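July, late evening

Still no rain, and the beans are sulking. I spent most of the day putting off the shed and thinking about the water butt instead, which has a slow leak somewhere near the tap.
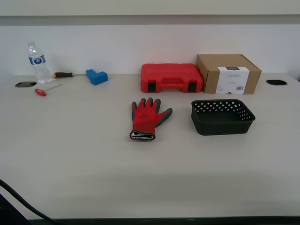
Katsuhiko Sakai wrote back at teatime to say I should leave the tap well alone and look at the washer first, and that if I must water the beans I ought to do it after seven and give the roots a proper soak, never the leaves. He lost a whole row last summer by fussing over them at midday, poor man, and I think it still stings a bit.

So I waited until after supper and carried the cans down, 3 for the beans and 2 for the courgettes, and it was lovely out there – swifts very high up, and someone over the back frying onions. I do like the garden best at that hour, even when it looks as tired as I feel. The Favell plum has dropped more fruit than I'd like, but what's left is colouring nicely on the side nearest the wall, and if the wasps will only hold off I might get a few jars out of it (I promised one to Mrs Keane and I can't go back on that now).

The butt is down to a hand's depth. I paid for a 900 litre one in my head this afternoon, quite happily, and then measured the gap by the fence and found it wouldn't go in without moving the compost. Must ask about washers in the morning, and take the old one with me so I don't come home with the wrong size again.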